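Parnton Group Compares Two Grippers in Simulation Before Buying

September 24, 2025

The automation group at Parnton has finished the first part of a gripper comparison that it plans to use in choosing hardware for its small-parts bench. The work was done entirely in simulation, with chess pieces standing in for the parts.

Two tools were tested on the same simulated arm: a narrow two-finger gripper from Resach and a wider one from Senine. Each was given 100 attempts at picking up a piece from a board on a table and setting it down on another square. The controller settings were left alone between the two sets.

The Resach gripper completed 100 percent of its picks when the pieces were spread out. The Senine gripper did nearly as well on those layouts but had trouble once two pieces stood on neighboring squares, where its fingers tended to bump the second piece on the way down. 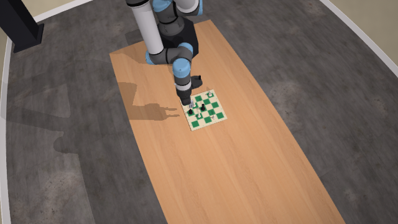 Gus Benavides, who ran the tests, said the difference came mostly from finger width. "The arm gets to the right spot with either one," he said. "What matters is how much room you need on each side when you close."

The group also tried a slower approach, with the arm stopping above the piece before the last part of the move. That added about 125 milliseconds to each pick and cut the number of bumped pieces for the Senine tool. It made no clear difference for the other.

Lenka Kopecký, who wrote the controller, said the results should be read with care. Contact between fingers and small objects is hard to model – friction most of all – and the figures from a real bench are likely to be lower. The simulation software, Hrubý, was updated in August, and 51 of the early runs had to be repeated after the change.

Tests with real grippers are next. The group has asked both suppliers for loan units and will use the same board layouts, followed by a set with metal pins and spacers.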